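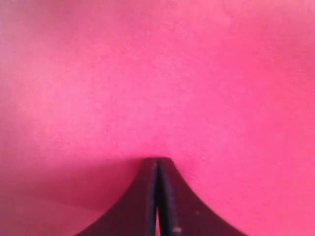 I took the afternoon off work in September to go to the open day at Flamameck, the robotics workshop in Fludetthorpe. I had walked past the building for years without knowing what went on inside. Entry was free but you had to book a slot, and mine was at 2. The car park was full by then, so I left the car by the church and walked up.

There were nearly 80 of us, split into groups at the door. Ours started with a short talk in the canteen, which covered the history of the firm and went on a bit. After that we were taken through to the workshop, where they had arms running at several tables with a rope across the front of each. The staff were happy to be interrupted, and a lot of people did interrupt them.

I spent most of my time at the table they called Fabbri. The jobs there are all household ones - laying things out, putting them away, folding. I had expected car parts.

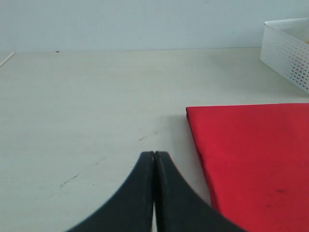

Robots at home

The engineer at Fabbri told us that household jobs are harder than factory ones. In a factory the part turns up in the same place every time. In a kitchen it doesn't, and cloth is worse again, as it changes shape whenever you touch it. She said they had spent most of the summer on cloth alone. Someone asked if it could iron and she said no.
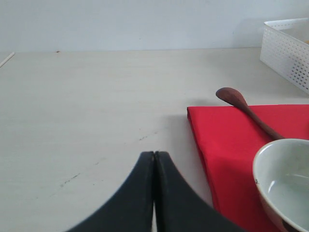

Demonstrations like this are slower than the videos you see online. I was glad they didn't speed anything up for us. Each arm has a small camera near the gripper, and the engineer talked us through what it has to work out from that view. A wooden spoon lying half on a red cloth, with its handle running behind a bowl, is simple enough for you or me. For the arm it raises the question of where the spoon ends, and whether the bowl has to be shifted first. I had never given that any thought.

The other table I stopped at was Cistitz, which sorts small packages. It was quicker and noisier, and the children liked it more. I only stayed ten minutes. Tea was 70p and came with a biscuit.
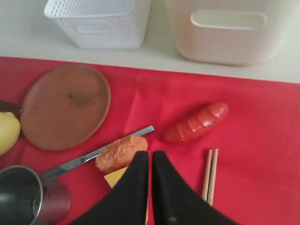 Is it worth going if you know nothing about robots?

I knew very little and got on fine. The staff use everyday words and will go over things again if you ask. Wear something warm, as the workshop doors are kept open. Allow 3 hours if you want to see every table. The next open day will be in spring, and booking is through the Flamameck website.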